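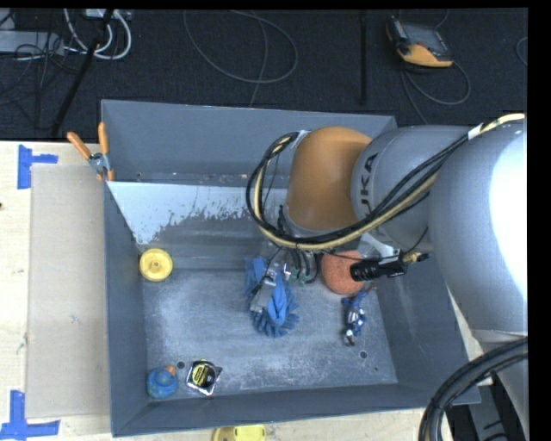 Abhishek Vashisht wants it on record that the fuzzy mitts are a scam, that an old sock does the same job, and that he has said so to Eltgate twice already. We have put him first because most of the questions below arrive in his tone.

Eltgate Lending Shelf: Frequently Asked Questions
Dusting mitts, odd bins and what to do with the small stuff

Is an old sock as good as a chenille mitt?

For a bookshelf, yes. Put it on your hand, dampen it a little and go. For blinds, radiators and the backs of chairs, the mitt wins, because the tufts get into places a sock slides past. We lend both. The socks are clean. Please stop asking.

How do I borrow a mitt?

Take one from the shelf by the front desk, write your name and the mitt's tag number on the sheet, and bring it back within 2 weeks. There is no deposit. There was a deposit once, and the paperwork cost more than the mitts.

Do I have to wash it before I return it?

Yes. Shake it outside first, preferably downwind of yourself. Then cold wash, mild soap, and hang it up by the cuff. Do not use fabric softener, which coats the fibers and leaves you with a mitt that pets the dust.

Can it go in the dryer?

The last person to try returned something that looked like a blue pork chop. No.

My mitt has stopped picking anything up. Is it worn out?

It's probably full. Chenille holds a surprising amount before it starts handing it back to you. Wash it, let it dry overnight, and try again. If the tufts have gone stringy or the cuff has lost its stretch, drop it in the repair box and take another.

Can I use it on the car?

Not ours. A mitt that has done a wheel arch will never again be trusted near a piano. The Rizzi branch keeps a separate set for cars, and they're welcome to it.

What about spray polish?

If you must, spray it on a rag and use the rag. Polish on a mitt turns into a paste, and the paste goes to live on the next borrower's television.

What is the odd bin?

The odd bin is where things go when they turn up during a cleanout and don't belong to any category a reasonable person would invent. Balls go in it. So do action figures, single gloves, game pieces and the lids of things. Every household has one of these already, usually in the form of a kitchen drawer. Ours is bigger and has sides.

Why one bin? Wouldn't it make sense to sort as you go?

We tried that at the Manum Street cleanout. By lunch there were six containers, one of them labeled "round," and two grown adults were having a disagreement about whether a yo-yo was a toy or sporting goods. Now it all goes in one place, and sorting happens at the end, sitting down, with coffee.

What kind of bin should I use at home?

Something with high walls and a flat bottom. High walls matter because balls have ambitions. Metal is loud and lasts forever. Plastic is quiet and cracks the first winter it spends in a garage. Baskets look lovely until you try to get sand out of one. Set it on a table if you can, as your back will have opinions about the floor by mid-afternoon.

How do I clean a rough or textured ball?

Warm water, dish soap and an old toothbrush. Go around in circles until you're bored, then rinse. A mitt is no good for this. The tufts skate over the texture and you end up with a damp ball and a false sense of progress.

How do I clean an action figure?

Depends on whether it bends. Solid figures can take a short bath in soapy water. Jointed ones should be wiped with a barely damp cloth, and a dry cotton swab will do for the elbows, knees and anywhere else lint has set up house. Keep water away from metal pins. Go easy on painted details, particularly faces, unless your child is prepared to love a blank one.

The leg came off. Is that on me?

If it's your figure, yes. If it's from our bin, put both parts in an envelope, write "leg" on it and leave it at the desk. We have a tray of these. Some of them have been reunited.

Can I take things from the odd bin?

After they've sat unclaimed through February, yes. Until then they're waiting for their owners, who are mostly under ten and have moved on emotionally. Ask at the desk and we'll tell you whether the waiting period is over.

Do you accept donations of mitts?

Washed ones, gladly. We don't care about the brand. A shop called Kedulano gave us a carton of seconds when it closed, and that's why so many of ours have the thumb on the wrong side. You get used to it.

How much stuff do you have?

The shelf catalog lists 600 items for loan. The odd bin is not in the catalog. It was inventoried once, the total came to 1529, and the person who did it has asked to be put on another job.

What happens if I lose a mitt?

Look under the sofa. Then look in the laundry, in particular inside the fitted sheet. If it's gone for good, bring us any other mitt of similar size and we'll call it even.

Can children help with a cleanout?

They can, and they're better than we are at getting under beds. Give each child a mitt and one room. Expect the work to pause each time a missing toy is found. You can hurry this along by putting the toy straight into the bin, though not while they're watching.

When is the desk open?

From 2 p.m. to 6 p.m. Returns can go through the slot at any hour, provided they are dry. Mr. Vashisht's sock may be left there too. He knows which one.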